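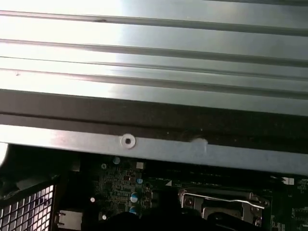
I've had the Calleck arm working next to me for 16 weeks now, so I reckon I'm allowed an opinion. We strip old office PCs for parts at Grivside, and before July every one of them went through human hands from start to finish. Mine, mostly, and Sandro Caruso's. The arm does the reaching in now, with a camera down by the gripper, and I like that view more than I thought I would. Get it in under a metal panel and you can see the blue tops of the capacitors, the lever on the CPU socket, even the screw on the lip above. I used to do that bit with a torch in my teeth!

What's changed for me is my wrists, mainly. I did 107 machines one month last year and couldn't open a jar by the end of it. Now I set up, watch, step in when it dithers (it does dither) and sort the parts. Sandro misses the unscrewing. He says it was the only quiet part of his day, and I do see his point.
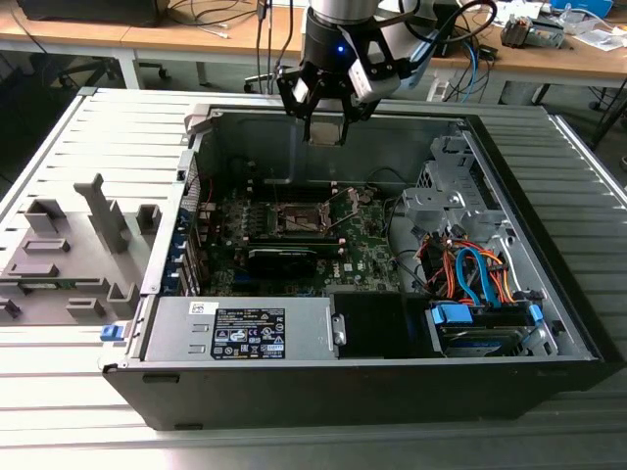 Setting up is where I'd knock marks off. Every make of case needs its own routine, and Auður Frandsen spent two days getting the first one right. The Dells are easy enough - side panel off, lay the tower flat on the ribbed aluminium, and the arm comes down from above with plenty of room for its two fingers. Cables are my big worry, all that orange, red, yellow and blue running down to the hard drive, and I still like to move those myself. The blue latches on the drive bay I'm happier about.

Four stars from me. I'd want proper training hours for whoever sits beside it, and a manual that wasn't written for engineers.

Last updated: 2022-10-04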